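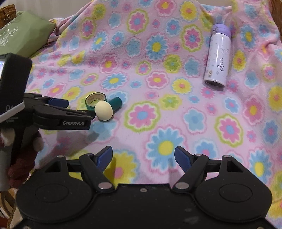
Handout 2: Learning to grasp from hand-held demonstrations

Students should read these notes before the September practical. The method under study records a person's movements with a hand-held gripper that carries its own camera. A policy is then trained on the recordings and run on a robot arm with the same fingers.

Household objects on soft, patterned bedding make a demanding test. An egg, a roll of tape and a slim bottle each call for a different opening width and approach, and the cloth gives way when a finger presses on it.

In the Holub exercise, each group is given 128 demonstrations for training and 22 for testing. The baseline policy completed 69 per cent of its trials. Groups must report failures by object.
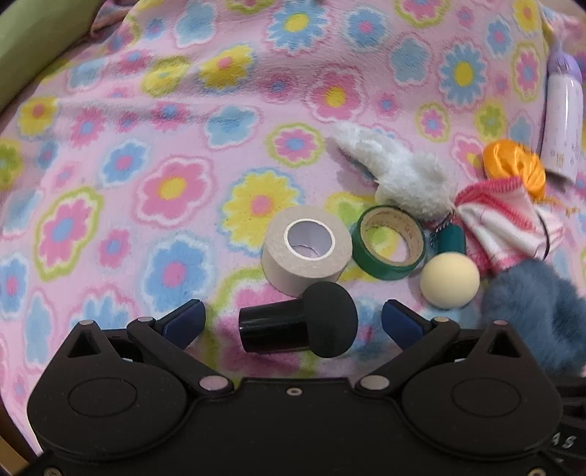

Kartini Santoso asked whether a policy trained on tidy layouts should be expected to cope when objects touch one another, and suggested that crowded layouts be scored separately. The marking scheme now allows for this. Separate scores should be given in a second table, with the number of trials stated for each layout.

Reports are limited to 2 pages, excluding tables.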